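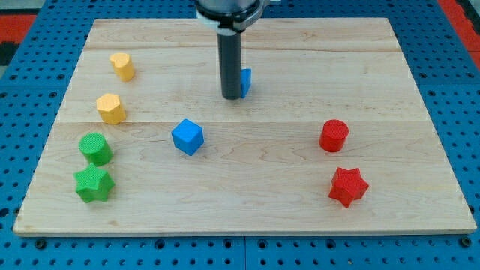 Setting up a block board for a pusher arm, and getting the crew through it

Written for the Ulwood packing room. The Tistano site can borrow it if they return it with fewer coffee rings than last time.

The manual that came with our arm is 47 pages long and mentions the people who work beside it once, under "obstructions". These notes are for the obstructions. They cover practising with coloured blocks before the arm is allowed near real stock, and what happens to your job while that's going on.

Before you start

You'll need the board, the block set, the bench, the arm with its straight finger fitted, and a person who knows the job you're planning to hand over. Get the last one first. We did it the other way round at Tistano, and the arm spent nine weeks learning to shift product in a way that Samina Usmani could have told us was wrong while eating her lunch. She was eventually asked. She did tell us, and she finished the lunch.

Read the stop procedure out loud at the bench. Everybody who'll be within reach presses the stop button once, including the manager. It feels silly for a second and then it feels rather good.

Step 1. Lay out the board

Put the wooden board flat on the perforated bench and square it up by eye, then square it up properly. Clear off everything that isn't a block. Pens count. The arm has no opinion about pens and will push one to the far side with the same care it gives the job.

Start with colours together: yellows as neighbours, greens as neighbours, reds across from the greens. Leave a good patch of bare wood to push into. People new to this always crowd the board, then wonder why every move turns into a pile-up.

Step 2. Lower the finger

Bring the finger down slowly until it's just clear of the wood. It should never drag. If you hear a scraping noise, stop, raise it and start the height again from the top. Don't split the difference. Joon-young Ahn split the difference and the old board has a groove in it that we now call by his name.

Remember what you've got on the end of that wrist. A single finger pushes. It won't pick up, turn over or put back, so don't write instructions as though it had hands. "Put the heart next to the star" sounds simple until you have to do it with one chopstick.

Step 3. Start with a cube

Cubes are forgiving. Push on the middle of a flat side and a cube goes more or less where it's sent. Push near a corner and it spins, and you'll learn something about corners.

Cylinders come next. They like to roll off the side of the finger, so approach slowly and correct often. Stars are last. A star will catch a point, swing round and take its neighbour along for company. Hearts are somewhere in the middle, depending on which side you come at them from.

Step 4. Say the move, then make it

One person calls the move in plain words and the other drives. Swap after every clear-down. Use words that would make sense to somebody walking past with a trolley:

Blue cube to the green cylinder.
Red star away from the red cylinder.
Yellow heart toward the middle.

"Over there a bit" isn't a move. Neither is "no, the other one". If you catch yourselves using them, the layout is too fussy or the two of you need a break.

Write down the moves that went wrong, and what was said just before. Chae-won Na keeps ours in a school exercise book with a pony on the cover. The software keeps a log as well. The pony has been more useful, as the log thinks a move that ended in the wrong place was a success so long as it ended.

Step 5. Clear down

Raise the finger, park the arm, then reach in. Always in that order. Blocks go back in their tub, and we finish by 4 in the afternoon so the late crew can have the bench without finding it covered in stars.

What changes for the crew

Careo, our beloved parent company, describes this as freeing people up. It's worth asking what for. At Tistano the answer turned out to be standing next to the arm and fixing what it nudged sideways, which was the old job with worse timing.

So at Ulwood we wrote it down first. Four people rotate through the bench. Time on the board is paid time and goes on the roster as training. Nobody's line speed target goes up while they're learning. If the arm takes over the tray-straightening, the people who straightened trays get first go at the set-up role and the pay that goes with it. Han-gyeol Gil has the signed copy, and guards it.

Some things you'll notice anyway. Your wrists will be happier. You'll talk less to the person opposite, as you'll both be watching a finger. Soo-ah Yang fixed this by moving the radio and turning the stools in, and it cost nothing, so naturally it took longest to get approved.

You'll also find out how much you know. Most of us had straightened trays for years without being able to say how. Saying it clearly enough for a machine is skilled work, so put it on your review form in those words.

When to move on to real stock

When each pair can get through a whole board of called moves without touching the stop button or each other's nerves. Then swap the blocks for empty trays and go back to Step 2. The height will be wrong again.

Spare blocks are in the Pyo cupboard, second shelf, behind the label printer that doesn't work.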